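Learning to cook slowly

When I moved to Stellanach in September, I could make 4 dishes and all of them came from my mother. I did not own a good knife. My neighbour Annelies Bosman saw me coming home with frozen pizza every evening, and after 12 evenings she put a bag of onions in front of my door.

So I began with onion soup. The first time I was too impatient and the onions became black at the edges while the middle was still hard. I ate it anyway. The second time I put the fire very low, I closed the lid and I went to read a book in the next room. After 28 minutes the kitchen smelled like a restaurant.

I think children understand this better than we do. My niece can let something like a bun stand under the glass lid of her mint-green toy saucepan for a whole afternoon, and she is never in a hurry to serve it.

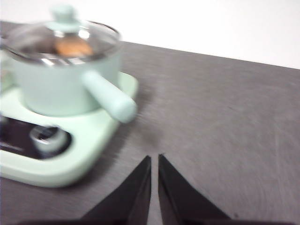 Gerrit Van Loon wrote to me after my last post that I must stop lifting the lid to look, and that a spoon of butter at the start does more than a whole glass of wine at the end. I tried his way and the soup was sweeter. I still prefer a little wine.

Next I want to try beans. They must stay in water the whole night, so I have to decide today what I will eat tomorrow, and this I find difficult. If you have a simple recipe, please write it under this post.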